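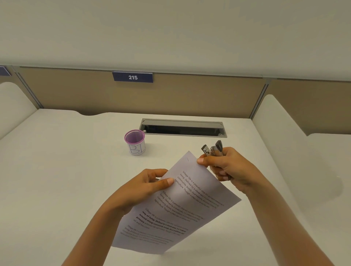 Die Ermittlung gegen die Corkex begann im April mit einem Anruf aus dem Ministerium und war für mich zunächst eine Frage der Ablage. Ich arbeitete in der Prüfstelle, Raum am Ende des Flurs, und bekam, was sonst niemand haben wollte. Diesmal waren es die Anlagen zum Dorfprogramm von Pedham. Ich nahm das erste Blatt heraus, den Hefter noch in der rechten Hand, und las vier Absätze, die alle mit denselben Worten anfingen: »Village life is a peaceful«. Das Gutachten war auf Englisch verfasst, weil die Corkex ihren Sitz auf einer Insel hatte. Es sprach von Gemeinschaft, örtlichen Bräuchen und sauberer Luft. Für dieses Gutachten hatte der Staat bezahlt.

Ich legte das Blatt auf den Tisch und suchte die Rechnung. Es gab 79 davon. Jede lautete auf einen Betrag knapp unter der Grenze, ab der eine zweite Unterschrift nötig war. Die Leistung hieß immer »Beratung ländlicher Raum«. Bezahlt wurde an die Corkex, von dort ging das Geld an eine Gesellschaft namens Plevent, und die Plevent hatte ein Haus am Hafen von Tawhiri gekauft. Wem die Plevent gehörte, stand nirgends.

Am Nachmittag kam mein Vorgesetzter herein und blieb an der Tür stehen.

»Wie weit sind Sie?«

»Bei den Rechnungen.«

»Es genügt, wenn sie vollständig sind.«

»Vollständig sind sie.«

Er nickte und ging. Er hatte früher im Büro des Senators gearbeitet, dem Pedham seine neue Straße verdankte. Das wussten im Haus alle, es stand sogar in seinem Lebenslauf.

Ich fuhr am nächsten Morgen hin. Laut Bericht hatte Pedham 1.904 Einwohner, einen Brunnen und eine Beratungsstelle. Den Brunnen fand ich. Die Beratungsstelle war ein Laden mit heruntergelassenem Rollo. Die Frau im Haus daneben sagte, dort sei einmal jemand gewesen, ein Mann mit guten Schuhen, der habe fotografiert und nach dem Weg zur Autobahn gefragt.

»Hat er Sie beraten?«, fragte ich.

»Worin denn?«

Ich schrieb das auf. Im Auto schrieb ich noch die Uhrzeit dazu.

Gegen sechs war ich zurück im Büro. Auf meinem Tisch lag eine Verfügung, nach der der Vorgang an eine andere Stelle abzugeben war, ohne Kopien. Ich heftete die Rechnungen zusammen und das Gutachten dahinter. Meine Notiz aus Pedham heftete ich zwischen die letzten beiden Rechnungen – sie war handschriftlich und fiel kaum auf. Dann trug ich die Akte hinunter und ließ mir den Empfang quittieren.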